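Clovamport Opens Remote Teaching Program for Two-Armed Robots

Flilonville, 7 Jun 2021 – Clovamport today opened Arken, a program in which people teach household tasks to a two-armed robot by moving its arms from a distance. The first set of recordings contains 3,031 demonstrations in simulation and is available to research groups on request.

In Arken, the operator wears a headset and a pair of gloves. The software, called Murín, follows the hands of the operator and sends each movement to the arms and fingers of the robot. The operator does not write any code. When the task is finished, the recording is saved together with the joint positions and the view of the table.

Work on the program started in January with a small group of operators. It has now 21 operators, and 19 of them had never controlled a robot before. Each new operator receives 75 minutes of training, and after this he or she can record alone. Demonstrations with mistakes are kept also, with a separate mark, so that the researchers can decide how to use them.

"Fingers are the difficult part," said Lenka Hudec, head of teaching at Clovamport. "To bring the arm to the cup is easy for most people. To close the thumb and the fingers on it with the right distance – for this they need practice, and we give them time."

The tasks in the first set are short and are done on a plain table: to pick up a cup, to put it down in another place, to work with a dish rack.
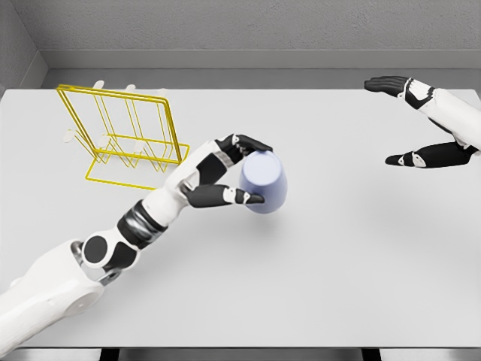
All tasks can be recorded with the left hand or with the right hand, as the operator prefers. Tasks for both hands together are planned for the second set, and also a test with the physical robot in the Flilonville laboratory.

Research groups and schools that want to use the recordings, or to propose a task, can write to the Arken team through the contact form on the Clovamport website. Access is free for teaching and for non-commercial research.

Press contact: Lenka Hudec, Clovamport, Flilonville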